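Domestic Skills, Level 2
Unit handout: Using and caring for a gas hob

Read this before the practical session in the Illdale teaching kitchen. Bring it with you, as the last part is a checklist you will need to sign.

Choosing a burner

A gas hob has burners of different sizes. Match the base of the pan to the burner. Flames that lick up the sides of a small pan waste gas, heat the handle and can scorch the outside. A large pan on a small burner heats unevenly, and food at the edge will lag behind food in the middle.

Small pots for sauces, eggs or a single portion of rice usually go at the back. A frying pan needs more attention from the cook – stirring, turning, lifting – and is easier to manage at the front. If you have to reach over a front pan to get at a back one, turn the front burner down first and keep sleeves out of the way.

Pans on the grates

The grates are there to hold the pan level above the flame. Set each pan in the middle of its grate and push it gently to check that it does not rock. Handles should not stick out over the front of the cooker, where they can be knocked, or sit over another lit burner.

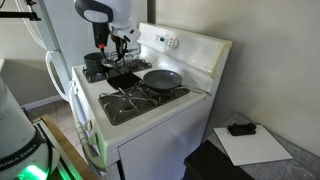

Fig. 1. White gas cooker with a small pot at the back left and a frying pan at the front right.

Lids

Lift a lid by tilting the far side up first, so that the steam goes away from your face. Put it down on a heatproof surface and not on a spare burner. Use a dry cloth if the knob is metal. A damp cloth lets the heat through quickly.

Cleaning

Wait until the grates are cold. Lift them off and wash them in hot soapy water, then dry them well, as cast iron rusts if it is left wet. Wipe white enamel with a soft cloth and a little washing-up liquid. Do not use wire wool, which leaves grey scratches that hold grease. Burner caps must go back exactly as they came off. A cap that sits crooked gives a yellow or uneven flame.

Wipe the back panel last. Spray the cloth and not the panel, so that no liquid gets behind the knob or the display.

Checklist for the practical

Pans matched to burners
Handles turned in
All knobs off at the end
Grates washed, dried and replaced
Caps level

Further reading: Pruvholm Kitchen Workbook, page 44. Copies are in the Canddale library, shelf 194.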